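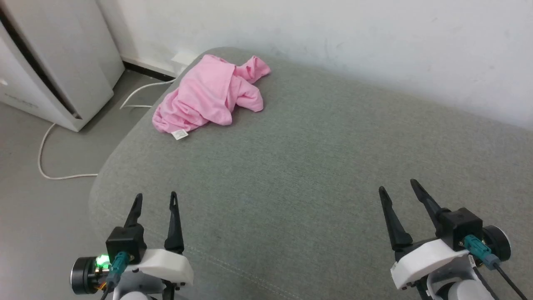

Prenda rosa sobre el sofá, junto a la pared.

18 de julio. Cuaderno de campaña, Gendalico

Revisado con Tegan Pomare el segundo montaje del anuncio de coches de ocasión. Dura 30 segundos y sigue pesado al principio: la pareja tarda demasiado en llegar al concesionario. Probamos a quitar el plano del semáforo y entra mejor la voz.

Versión corta para redes: 19 segundos. El cliente (Baxter) la quería con rótulos grandes, pero tapan la matrícula ficticia y legal pide que se lea el aviso de financiación. Subo el aviso dos líneas y bajo el logo.

Prueba de recuerdo en Farcombe: más de 200 respuestas. La gente recuerda la canción y confunde la marca con Kindthorpe, igual que en marzo. Tegan propone nombrar la marca antes del primer corte. Pendiente de grabar locución nueva, misma voz si tiene hueco.

Mezcla de sonido: el portazo satura en altavoz de móvil. Bajado y exportado otra vez, carpeta «montaje 2».

Falta:
- confirmar derechos de la música para radio
- mandar las 2 versiones a Baxter
- preguntar si el cartel de exterior lleva precio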